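Handout 4 – Daylight and electric light in large rooms

Read this before the workshop session. Bring a tape measure, a calculator and the reading from last week on window types.

## 1. What we are trying to find out

A lighting survey answers two questions. How much light reaches the places where people work? And how evenly is it spread? The first is measured in lux, which is lumens per square meter. The second is a ratio: the lowest reading divided by the average reading.

Keep the two apart in your report. A room can have plenty of light on average and still have a dark corner where someone has to read small print. It can also be very even and too dim everywhere.

We measure at the height of the task. For desk work that means the tabletop. For a corridor it means the floor. Last year a number of groups held the meter at chest height in every room, and their numbers could not be compared with anything.

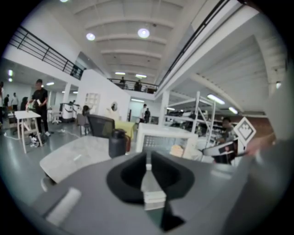
*Fig. 1. Tabletop and seating in a brightly lit workshop.*

## 2. Daylight factor

Daylight changes from minute to minute, so a single indoor reading tells you very little. The usual way around this is the daylight factor (DF):

DF = (indoor lux ÷ outdoor lux) × 100

Both readings must be taken under a fully overcast sky, and as close together in time as you can manage. One person stands outside with a clear view of the sky, the other works inside. Agree on a signal. If the sun comes out, stop and wait.

**Worked case, Holroyd reading room.** The indoor reading at one table is 127 lux. The outdoor reading at the same moment is 8,500 lux.

127 ÷ 8,500 × 100 = 1.49

Round to one decimal place, so DF = 1.5%. As a working guide for this course:

| Average DF | How the room is used |
|---|---|
| Under 2% | Electric light on for most of the day |
| 2% to 5% | Daylit, with electric light some of the time |
| Over 5% | Strongly daylit; check for glare and heat |

The guide is for averages. One table at 1.5% does not put the whole room in the first row.

## 3. Window height and room depth

Tall windows throw light further into a room than wide, low ones of the same area. A common rule of thumb says that useful daylight reaches a distance of 2 to 2.5 times the height of the window head above the floor. The head is the top edge of the glass. Glass below desk height adds very little to the light on the desk, though it does a lot for the view. In rooms with floor-to-ceiling windows, such as the one in Fig. 2, students often count the full glass area in the calculation and get a result that is too high. Use only the part above the working plane.
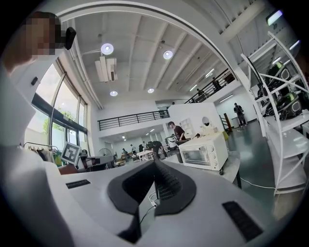 Surface color matters more than most people expect. Light that enters a room bounces several times before it reaches the back wall, and each bounce loses some of it. A matte white surface returns 80% or more of the light that falls on it, mid-gray paint perhaps a third, and dark wood less again. White walls and a white ceiling, as in Fig. 2, help carry light from the tall windows on the left toward the rest of the room. Ceiling beams complicate this a little – they shade the strip of ceiling behind them, and deep beams running parallel to the window do so the most. Trees outside the glass also count. Treat them as an obstruction in your sketch, and note whether they lose their leaves.

## 4. Setting out the grid

1. Draw the room to scale and mark windows, doors and fixed furniture.
2. Leave a border of half a meter along each wall. No readings are taken there.
3. Divide what is left into equal squares. Small rooms need at least 9 points. For the hall at Gastside you will need 43.
4. Number the points on the plan before you start measuring.
5. Let the meter settle for 15 seconds at the first point, then move on.
6. Stand back from the sensor. Dark clothing and light clothing both change the reading, in opposite directions.

Take the daylight set first, with all lamps off. Repeat after dark with the lamps on. Do not try to get the electric light figure by subtracting one daytime set from another unless the sky is very steady.

## 5. Uniformity

Uniformity = minimum ÷ average

For task areas we look for 0.6 or better under electric light. Side-lit daylight almost never reaches that, and a value of 0.3 is quite normal in a room with windows on one wall. Report it as it is.

In the Pukeo classroom data (on the course page) the minimum is 190 lux and the average is 380, which gives 0.5. Check point 9 before you use that set. The reading was taken behind a cabinet, and you will have to decide whether to keep it. Either choice is fine if you say which you made.

## 6. To hand in

- Scaled plan with numbered points
- Table of readings, both sets
- Average, minimum and uniformity for each set
- Average DF, with the sky condition noted
- One page on what you would change in the room

The Canberg meters are signed out from the equipment desk and need to be back by 4:30 p.m. Put the cap on the sensor before it goes in the case.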